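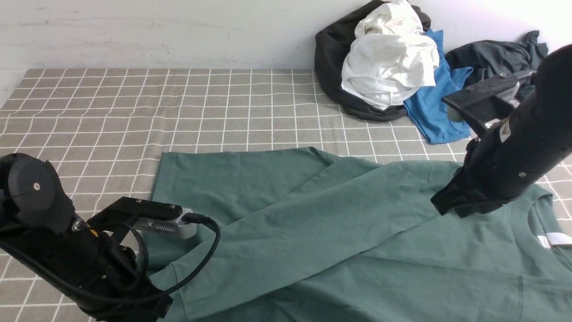

Folding of upper-body garments

The folding of upper-body garments is the household and commercial practice of reducing a shirt, T-shirt, jumper or sweatshirt to a compact, regular shape for storage, transport or sale. It is usually the last stage of laundering, following drying and, where it is done, ironing. The term covers garments made from knitted cloth, such as the T-shirt and the sweatshirt, and those made from woven cloth, such as the buttoned shirt, although the two groups are handled differently.

Terminology

The parts of the garment named in folding instructions are those used in tailoring. The body is the tube of cloth covering the trunk. The neckline is the opening for the head, finished on most casual garments with a ribbed band. The hem is the lower edge of the body, and the cuff is the end of a long sleeve. A short sleeve generally has no cuff and ends in a hem of its own, often secured with a double row of stitching. The fold line is the straight edge produced when one part of the cloth is turned over another. A crease is the mark left in the cloth by a fold or by pressure, and may be intended or unintended.

Surface

Folding requires a level surface larger than the garment when laid flat. Tables, beds and ironing boards are all in common use. A table covered with a cloth is often preferred to a bare one, as the cloth stops light knitted garments from sliding. Covers printed or woven with a grid offer a guide by which the edges may be set straight, and the squares can be used to judge whether the two sides of a finished fold are of equal width. The unfolded garments are commonly kept in a heap at the back or to one side of the table and taken from it one at a time.

General method

The garment is first laid out and smoothed by hand from the centre towards the edges. The sleeves are then turned inwards over the body, one after the other. The sides of the body may be brought in at the same time or in a separate movement. Finally the hem is raised towards the neckline, once for a flat result or twice for a smaller one.

Garments laid face down finish with the front outermost, and this position is normally used in shops. Garments laid face up are finished in the same manner and turned over if required. The maker's label, sewn inside the back of the neck, serves as a ready means of telling the back from the front when the two are otherwise alike.
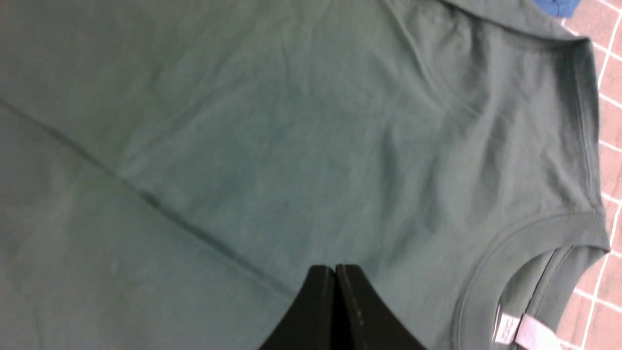

Short sleeves may be folded straight across or set at a slant. The slanted fold takes in part of the shoulder together with the sleeve and leaves a long diagonal edge running over the body. It is quick to make, but it places two or more layers of cloth on one side of the garment, and the opposite side must be folded to match if the result is to lie level in a pile. The straight fold takes longer and gives a more even thickness.

The neckline is normally left clear of any fold. Ribbed bands recover poorly from sharp creasing, and a band that has been stored folded may stand away from the neck when the garment is next worn.

Variations

The following forms are widely recognised.

The flat fold, in which the sides are turned in and the hem is brought up once. It is suited to shelves.

The upright fold, in which the garment is reduced to a small packet capable of standing on its edge in a drawer.

The roll, in which the sides are turned in and the body is rolled from hem to neck. It is used chiefly for luggage.

The Hendley fold, in which both sleeves are laid across the chest before the sides are turned in. It takes its name from the market town of Hendley, where it was taught in domestic classes and later adopted by several laundries in the Zerkdale valley.

Long-sleeved garments

Long sleeves present the principal difficulty in folding, as each may be nearly as long as the body is tall. Two arrangements are usual. In the first, the sleeve is carried straight across the upper body so that the cuff rests near the opposite shoulder. In the second, the sleeve is turned over at the shoulder and again brought down, so that it lies parallel with the side of the body. The first is simpler and is generally used for heavier garments. The second distributes the thickness along the whole length of the packet.

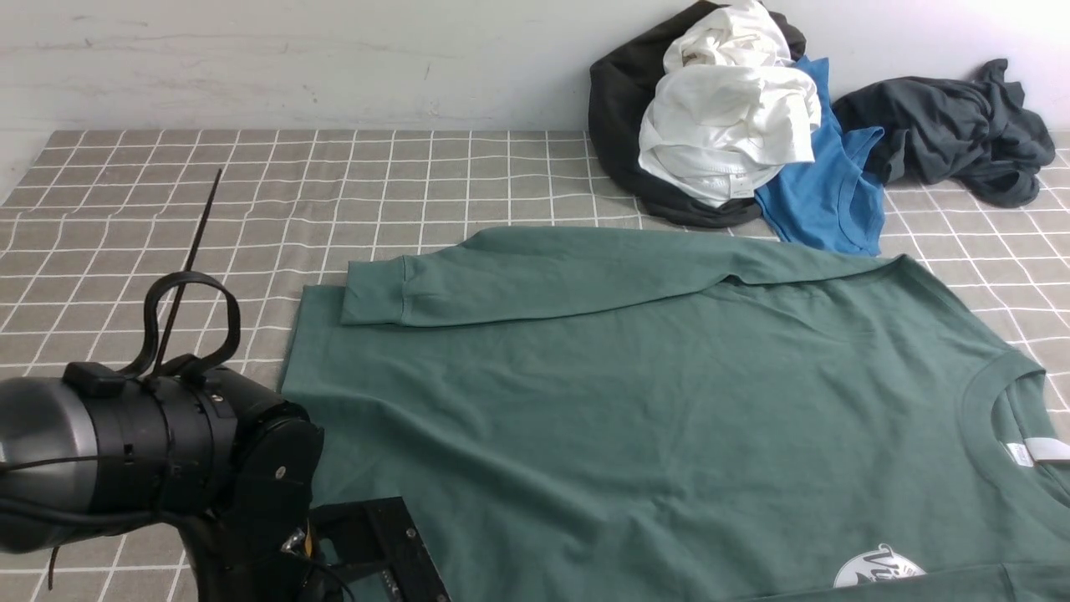
Sweatshirts and other fleece-backed garments do not hold a fold line firmly. Excess cloth tends to gather at the shoulder seam, where the turned sleeve forms a ridge, and this should be pressed flat with the palm before the next fold is made. Hoods, where present, are laid down over the back and folded in with the body.

Printed designs call for some care. A thick print may crack along a hard fold or adhere to another print stored against it in warm conditions. Fold lines are therefore placed to either side of the design where its size permits, and a sheet of tissue may be laid over it.

Commercial practice

In shops and laundries, garments are folded to a set width so that piles are uniform. A stiff board is placed on the upper back of the garment and the sides are turned over its edges, after which the board is withdrawn. The Trolotetti laundry at Zerkdale issued its staff with a printed sheet of instructions, compiled by Shamim Paracha, which required all T-shirts to be stacked in piles of 20 with the necklines facing the same way. A second sheet dealt with sweatshirts, for which the pile was reduced in height to prevent it from leaning.

Storage

Folded garments are best kept in piles low enough for the bottom item to be withdrawn without disturbing the others. Heavier items are placed beneath lighter ones. Garments stored for a full season should be refolded along different lines at least once, and should be entirely dry before they are put away.

See also: Ironing; Linen cupboard; Clothes horse; Care labelling

Comments (3)

Mai
The part on slanted sleeves was useful. Mine always come out thicker on the left and I had never worked out the cause. Could there be something on polo shirts? The collar gets squashed whichever way I do it.

gridcloth
My grandmother did the Hendley fold but called it "arms crossed". She did all the school jumpers that way on a Thursday evening.

R. in Zerkdale
Rolling deserves more than two sentences. I roll everything, including sweatshirts, and they come out of the case with fewer creases than when they are folded flat.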